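Jovis Service Centers
Owner care thread: wiper blades and windshield washer systems

1/ Wiper blades are made of rubber and wear out whether or not it rains. Sun, dust, road salt and heat all harden the wiping edge over time. This thread explains how owners of Jovis vehicles can check their blades, when to replace them, and how to look after the washer system.

2/ Streaks, skipping, squeaking and a thin haze left after each pass are the usual signs of wear. If any of these appear, please clean the blades before ordering new ones. Dirt on the rubber causes many of the same symptoms.

3/ To clean the blades, switch the ignition off and lift each arm away from the glass. Wipe the rubber edge with a damp cloth until the cloth comes away clean. Then wash the windshield and lower the arms gently. An arm that snaps back under its spring can crack the glass.

4/ On models with wipers that park below the hood line, the arms must first be placed in the service position. Switch the ignition off, then hold the wiper stalk down for 3 seconds. The arms will move up the glass and stop. Lifting them from the normal parked position may damage the paint on the hood edge.

5/ This applies to the Jovis Huamán sedan and the Jovis Huamán wagon. The Jovis Cekby has exposed arms and does not need the service position. If you are unsure which type you have, please refer to the wiper section of your owner's manual.

6/ Inspect the rubber with a fingertip along its full length. The edge should feel smooth and bend easily in both directions. Replace the blade if you find nicks, a rounded edge, or rubber that has come out of its holder at either end.

7/ We recommend replacing front blades as a pair. The driver and passenger blades on most of our vehicles are different lengths, so please check both sizes before you buy. The rear blade on the Huamán wagon uses its own fitting and is sold separately.

8/ After fitting, run the wipers through 2 full passes on wet glass and watch the ends of the blades. They should not touch each other, the trim or the pillar. A click at the locking tab tells you the blade is seated. If you did not hear it, remove the blade and fit it again.

9/ Washer fluid: please do not fill the tank with plain water. Water can freeze in the lines and may allow growth inside the tank. Furov Clear washer fluid is stocked at all of our service counters in summer and winter types. The winter type should be in the tank before the first hard frost.

10/ Never pour engine coolant into the washer tank. It smears on the glass, can stain paint and is poisonous to animals. The washer cap is marked with a windshield and spray symbol. If coolant has been added by mistake, do not operate the washers, and call your service center.

11/ A weak or uneven spray is often caused by wax or mineral buildup in the nozzles. Wipe the nozzle openings with a soft cloth and warm water. Do not use a pin – it can widen the opening and change the spray pattern for good. If the pump can be heard but no fluid comes out, check the level first, then have the hoses inspected.

12/ In freezing weather, clear snow and ice from the windshield before using the wipers. Blades that are frozen to the glass should be freed with the defroster. Switching them on while stuck can tear the rubber, blow a fuse or strain the motor. Please do not pour hot water on cold glass.

13/ Vehicles with rain-sensing wipers have a small sensor behind the mirror. Keep the glass in front of it clean and free of stickers. Turn the automatic setting off before entering a car wash, as the wipers may start without warning.

14/ Through the end of August, our service centers will inspect wiper blades and washer nozzles at no charge with any scheduled visit. If new blades are needed, fitting is included in the price of the set. The work is normally done while you wait, and waiting areas open at 7:30 a.m.

15/ Owners who book through the Jovis app will receive 40 percent off one bottle of Furov Clear during the same period. The offer is limited to one bottle per vehicle and cannot be combined with fleet pricing. Questions about a specific model may be sent by direct message – please include the model name and model year.
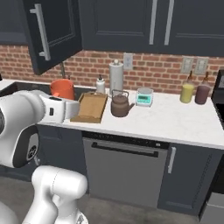 Rendered view: robotic arm and kitchen counter, with tray, kettle and scale.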